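**Visit report: Vemik workshop, Cusham site**
Tuesday, February 15, 2022

Our party was received at the Cusham site to study one cell, listed there as Cell 631, and the way it is kept in order. The cell handles wrapped bouquets of artificial flowers. Soft goods of this kind are demanding – paper creases, and ribbon ends find their way under the grippers.
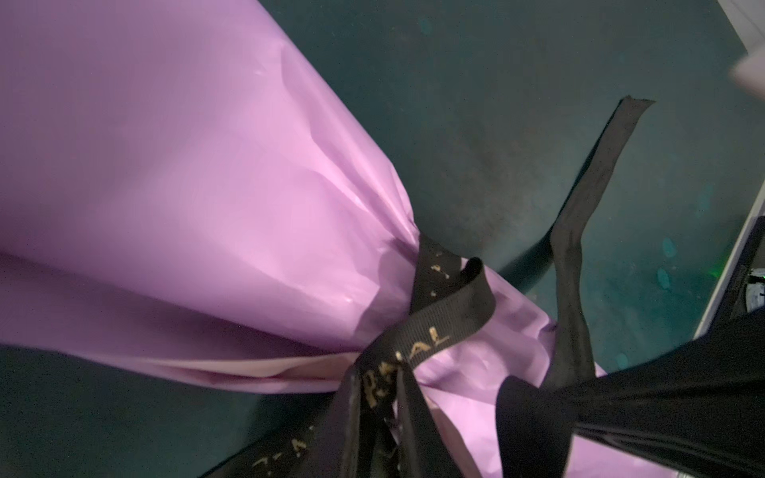 Lencho remarked that ribbon had been a greater concern than paper in its own cells, and asked whether the gripper fingers were wiped at each shift change. Our hosts replied that they were, and that the finger surfaces are inspected every 400 cycles.

## Setup

Two arms stand on plates bolted to a single aluminum rail at the front of the cell. This arrangement keeps the back and side walls free for a basket and for hooks and clamps. A dark teal mat covers the floor of the cell. After any arm is removed, its plate is refitted and the reference position is checked before work resumes.

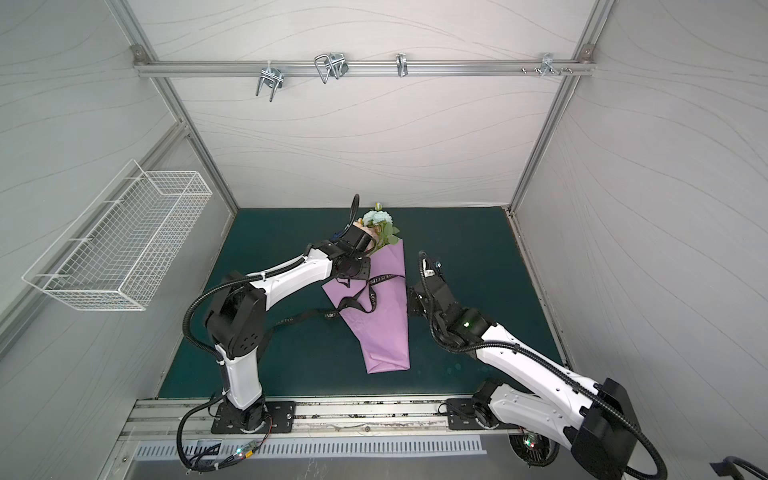

The same check is made following a change of mat, and the result is entered in the cell log under form 771. The corrugated cable conduits receive separate attention. They must loop freely at the shoulder or elbow through the full reach of the arm, and any conduit that rubs is re-routed the same day.

Small circuit boards are mounted below the bases, among the wiring. Staff look at the green indicator lights on them at the start of each shift.

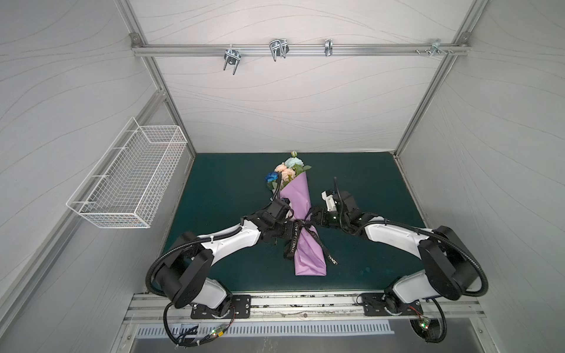
## Repairs and spares

Gripper fingers are replaced in pairs. Spares are supplied by Duleck and held on site, with a reorder planned for March. Our party requested a copy of the maintenance schedule, which Vemik agreed to provide.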